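Sorting bins on a polished stone top: scuffs and sliding
Stone and Worktops > Care and Use

ormsby_f
The bench in our sorting room has a polished marble top, cream with beige veining. Cable and small parts get split between three bins on it. Two questions. The surface is losing its gloss in places, and the bins creep out of line over a shift. Is a mat the usual answer, or should I have the top rehoned?

Howlader
Establish what the dull areas are first. Scuffing and residue look alike under overhead light. Wipe a patch with pH-neutral cleaner, dry it, and look along the surface at a low angle. If the mark remains, it is in the polish.

pesari_bench
Rehone to matt at 200 and leave it. A gloss finish on a work surface is a maintenance liability.

Howlader
Disagree. A honed face takes up oil from cable sheathing faster than a polished one. I would go through the grits to 2000 and reseal.

pesari_bench
Only if it was never sealed properly. Ours at Tastthorpe has been matt for years without staining.

Y. Iturra
The bins matter more than the finish. A smooth plastic base on polished stone has very little grip. Stukel sell a thin silicone liner, part 357, which can be cut to the footprint. Put it under the bins only. A full mat catches loose wire ends.

ormsby_f
Cleaner made no difference, so it is the polish. Liner ordered. Present arrangement is teal, white, teal, with red cable in the right-hand bin.

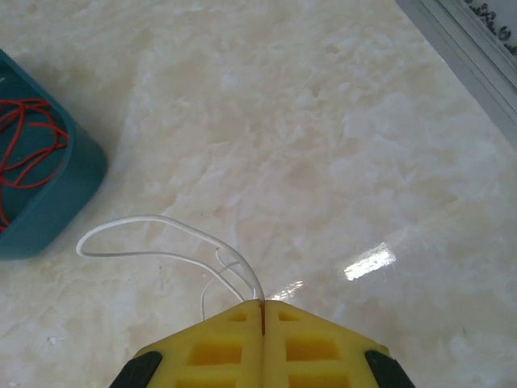
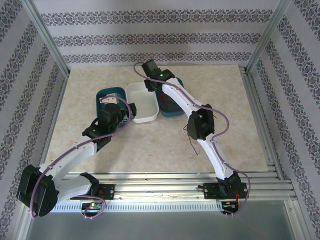
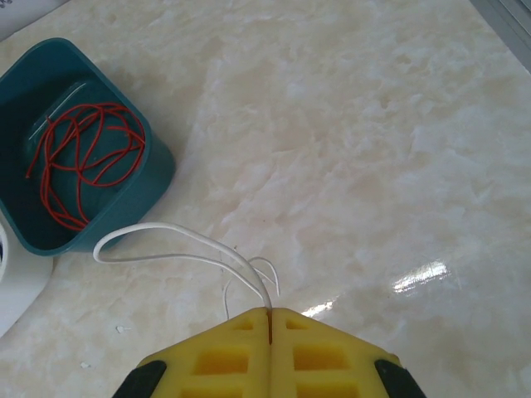
Filed under: Worktops, Marble, Cable storage

E. Ojeda
The white wire wants coiling and tying before it goes in a bin. Left in an open loop it will snag on the next piece out. The red is tangled already, so I would do that lot first.

pesari_bench
Ties are a waste of time for short offcuts. Use a deeper bin.

E. Ojeda
A deeper bin gives you a deeper tangle.

Howlader
On the stone: the scuffed veining is light enough to try polishing powder by hand before paying anyone. Test a corner and keep the pad damp.

ormsby_f
Will try the powder in August when the bench is clear. Does the sealer have to come off first?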